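Ticket: Variety case short by one flavor, doubled on another
Product: Zuvum sparkling fruit water, 16-can sampler
Status: Closed, more or less
Logged by: Firdevs Avcı

Entry 1, 09/02/2022
Ordered the sampler from the Nestex shop page. The box promises eight flavors, two cans each. Mine has seven flavors, with four cans of Cucumber Melon. I have nothing against cucumber. I do have something against four of them, in a case I bought for the Blood Orange, which is the one that's missing. Outer tape was intact, no leaks, no dents. Order total and weight on the label both look normal, so whoever packed it clearly believed in it.

Entry 2, same evening
Chat support asked me to check that the Blood Orange was not "under another can." The case is one layer deep. I checked. They then asked me to sign out and back in, which did not change the contents of the box.

Entry 3
Got an email back with a reference number and a request for the lot code. The code is supposed to be on the bottom of the can. On mine the bottom says only RECYCLE. Tried the shoulder, the rim and the side seam. Found it at last under the flap of the carton: 3,937. The form would not take the comma. Then it would not take the number without the comma. Sent it by email instead, both ways, so they could pick a favorite. 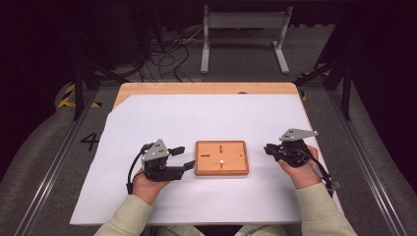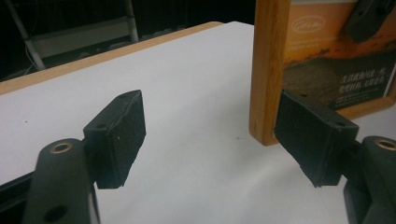

Entry 4
Reply from the warehouse, which is run by an outfit called Ceder. They say that lot was packed on a line where the Blood Orange feed ran out and the Cucumber Melon was moved over to fill the gap. So it was on purpose -- they just didn't tell the box. They offered a coupon for 71 cents. I asked if a digit had gone missing. It had not.

Entry 5
Asked for the two missing cans in place of the coupon. Was told single cans can't ship, only cases. Asked for a case. Was told that would be too many cans. Passed up to a supervisor, Gezer desk, who took nearly 3 minutes to agree that this made no sense and sent a four-pack.

Entry 6
Four-pack came. All Blood Orange, all sealed, lot code printed on the bottom where they said it would be. Tastes like the peel more than the juice, not too sweet, a bit flat by the end of the can. I'd buy it again on its own and skip the sampler.

Leaving the coupon open on the account. Three cans of Cucumber Melon still in the fridge if anyone from support wants to come and get them.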